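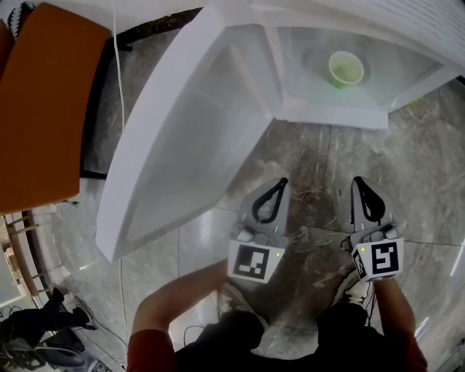

Foro Domus > Cocina y electrodomésticos > Frigoríficos
Tema: Nevera pequeña en sala compartida: vasos de papel, vaho y otras formas de convivencia

tornillo_flojo escribió:
Buenas. En el sitio donde trabajo tenemos una nevera blanca, baja, de las que te obligan a inclinarte como si le hicieras una reverencia. Dentro vive un vaso de papel verde clarito. Sin tapa, sin nombre, sin remordimientos. He preguntado y no es de nadie.
Mis dudas: ¿se puede guardar bebida en vaso de papel o acaba todo el frigorífico oliendo a lo que sea? ¿Y es normal que las paredes de dentro se vean algo empañadas? La nevera es una Zaltamley, heredada de la oficina anterior.

marisma50 escribió:
El papel aguanta una tarde. A partir de ahí se ablanda por la base y la balda se convierte en un humedal protegido. Tapa o a la basura.

Ruairi Jardine escribió:
Discrepo. Yo llevo años metiendo el café en vaso de papel y lo único que se ha ablandado es mi carácter. Lo del olor viene de los táperes con cebolla, que nadie los menciona porque siempre son del jefe.
El vaho es aire de la sala que entra cuando abrís. ¿Cuánto rato tenéis la puerta abierta?

tornillo_flojo escribió:
Lo que tarda cada cual en decidir que no hay nada. Se abre de par en par, se contempla el vaso y se cierra. Hay quien repite a los cinco minutos por si ha cambiado la oferta.

pepa_del_quinto escribió:
Entonces no hay misterio. Mira la goma: pon un papel entre la puerta y el marco, cierra y tira. Si sale sin resistencia, limpia la goma con agua tibia y jabón, sécala bien y prueba otra vez. Si sigue igual, goma nueva. Yo compré la mía en Rulstead y llegó doblada como un acordeón, pero con agua caliente volvió a su sitio.
Y comprueba que la nevera esté nivelada. En suelos pulidos resbala al tirar de la puerta y se va girando poco a poco.

tornillo_flojo escribió:
El suelo es de baldosa grande gris con vetas, muy brillante, precioso y traicionero. Me temo que la nevera ha emprendido viaje. Miraré las patas.

marisma50 escribió:
Fieltro debajo NO, que patina más. Goma antideslizante.

Ruairi Jardine escribió:
Fieltro sí, si la quieres mover para barrer detrás. Otra cosa es que barráis detrás.

marisma50 escribió:
Ruairi, una nevera no es una silla. Tiras de la puerta y te la llevas puesta.

pepa_del_quinto escribió:
Haya paz. ¿Le da el sol? La mía de la terraza trabajaba el doble en agosto. ¿Cómo es la sala?

tornillo_flojo escribió:
El techo es de chapa ondulada blanca, con vigas también blancas y fluorescentes. En las ventanas hay unos estores enrollables gris claro que bajamos del todo, y aun así la luz se cuela por los lados. Ya los discutimos en otro hilo, en el que marisma50 me llamó tacaño.

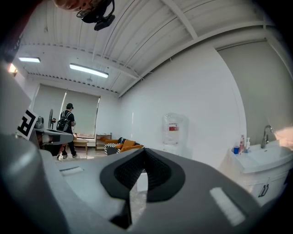

Con los estores bajados se trabaja bien y no tenemos que andar entornando los ojos, pero me pregunto si bajo esa chapa no hará demasiado calor para una nevera con tantas visitas.

marisma50 escribió:
Te llamé tacaño y lo mantengo. Con guías laterales no entraría esa luz. Pero para la nevera los estores te valen, siempre que el sol no le dé de lleno. Déjale hueco por detrás para que respire.

CarlosPearce escribió:
Llego tarde a lo importante: ¿qué hay en el vaso?

tornillo_flojo escribió:
No he mirado. Mientras no mire, puede ser horchata.

pepa_del_quinto escribió:
Pon un cartel: lo que no lleve nombre se tira a las seis de la tarde. En mi trabajo lo hicimos en noviembre y desaparecieron 2 yogures y una amistad.

Ruairi Jardine escribió:
Los carteles no funcionan. En el nuestro alguien corrigió la ortografía y siguió dejando vasos.

tornillo_flojo escribió:
Actualizo. Prueba del papel hecha: arriba sujeta, abajo sale solo. He limpiado la goma y ahora agarra algo mejor. Las patas delanteras estaban cada una a su aire, ya niveladas. Goma antideslizante pedida, lo siento, Ruairi. Del vaso hablaremos mañana.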